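Section 5: Folding T-shirts on the Tametti table

By now you should have the legs locked and the top wiped down (if not, go back to Section 4, I'll wait). I wrote this part for anyone who does laundry in big batches, like I do for the guest house in Mestard, and who is tired of shirts that come out of the drawer looking slept in.

Before you start

Empty your pockets and take off any bracelets. Knits snag on the silliest things! Make sure the shirts are fully dry, too. A slightly damp shirt will fold beautifully and then smell odd by Friday.

Laying out

1. Pick up the shirt by the shoulder seams and give it one good shake.

2. Lay it down sideways, with the neck to your left and the hem to your right. I know this feels wrong if you learned to fold with the neck at the top. Give it a dozen shirts.

3. Smooth from the neck toward the hem with flat hands. Don't press hard, you're only chasing the air out.

4. Pull the hem straight. Small wrinkles are fine at this point, and most of them disappear inside the fold anyway.

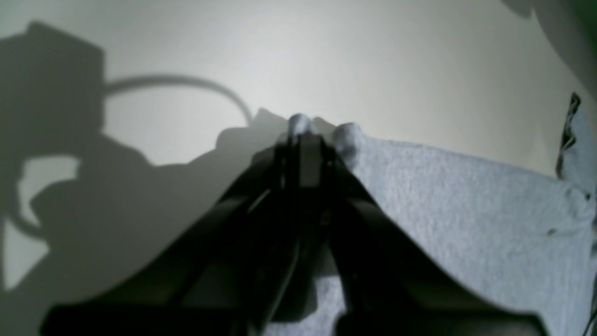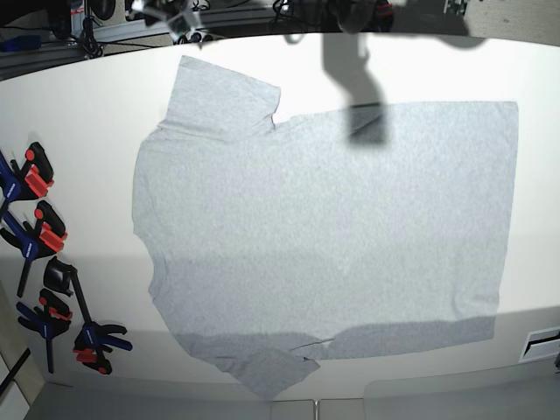
Which side of the table you stand on is up to you, and Austra Pärn and I have never agreed about it (she folds from the window side, I can't stand the glare). What matters more is where the sleeves end up. On a wide shirt like the gray tee, the near sleeve can droop over the rim of the table, and if you fold from there you get a lump at the shoulder. Lift it back on before you go any further. Clamps can live along the left edge, past the neck, as long as the fabric isn't touching them.

Folding

5. Bring the far sleeve in across the body, then a third of the shirt with it.

6. Do the same from the near side. You want one long strip with even edges.

7. Fold the hem end over toward the neck, stopping a couple of inches short, then fold once more.

Note: Towels and fuzzy cloths get their own pile. They shed onto dark knits, and I spent most of January picking lint off Eglė Lill's black polos.

Caution: Never iron directly on the tabletop. Use the Honero pad, or a thick folded blanket.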